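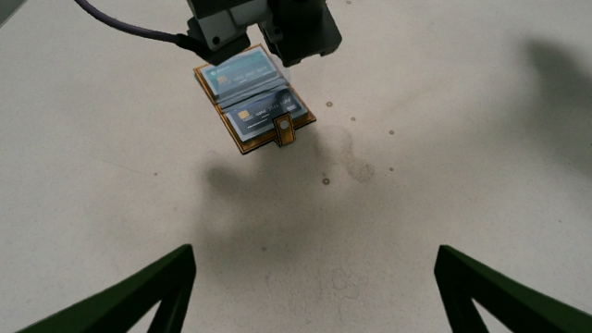

Tried the new lunch menu at Fernlow today, the place on the corner that used to be a bakery. Short thread for anyone thinking of going.

Booked for noon and got seated straight away. By half past there was a line to the door. Lunch only runs until 2, so don't leave it late.

I had the barley and mushroom soup, which comes with a heel of dark rye. Good colour, plenty of dill, a bit under-salted. Zlata Kravets had the cabbage rolls and finished them before I got a proper taste. 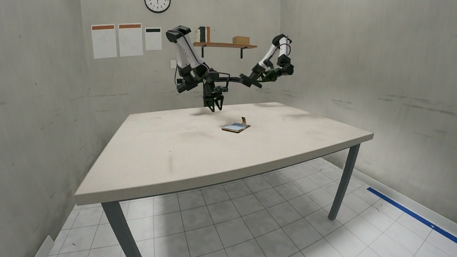
The soup is a full bowl and I couldn't get through the bread as well. Mains were $24 each – fair for the size, though the salad on the side was mostly iceberg.

Service was friendly but slow between courses. We waited roughly 50 minutes for dessert and they took the coffees off the bill without being asked.

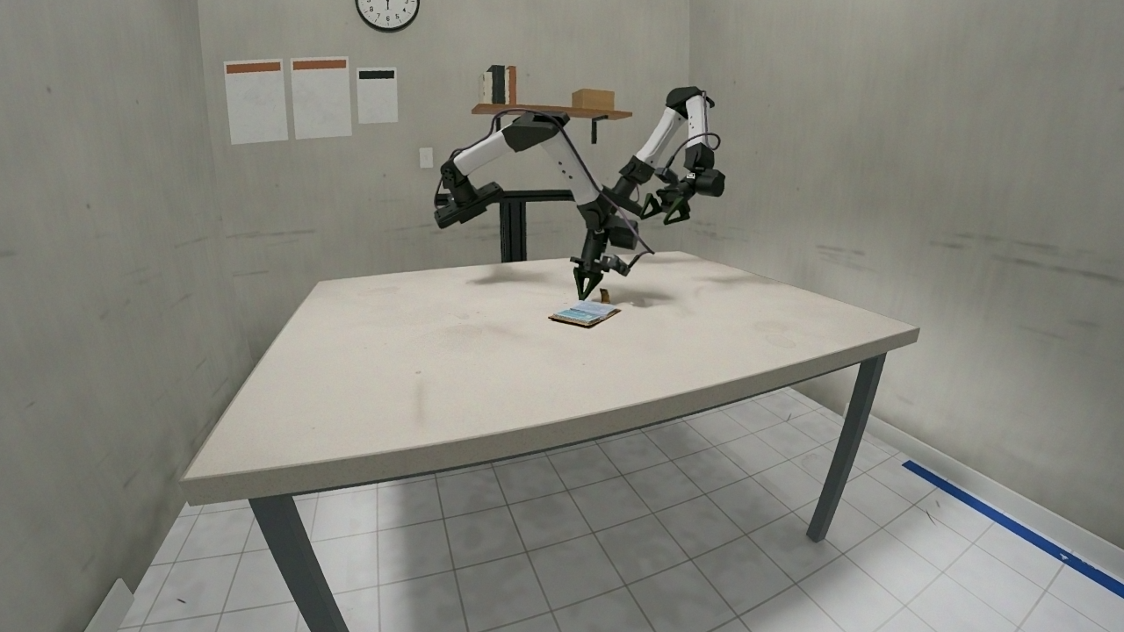
The table, with both arms above it.

Dessert was a sour cherry dumpling with cream. Best thing we ate. Zlata says the ones at Romaniuk are better, but they've been closed for renovations since August.

A few practical things. Parking out back is tight. They take cards and cash. There's one high chair, so phone ahead if you've got little ones.
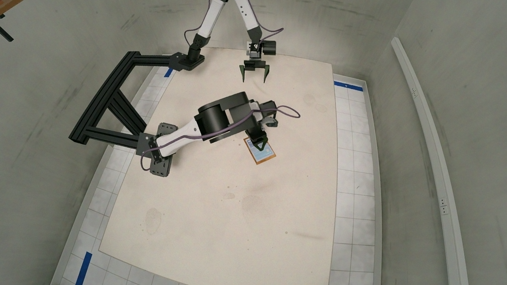
Near arm over the card, pale blue with an orange-brown border.

I'd go back for the dumplings and skip the salad. Next on my list is the Sunday roast at Rostton, if I can get a booking.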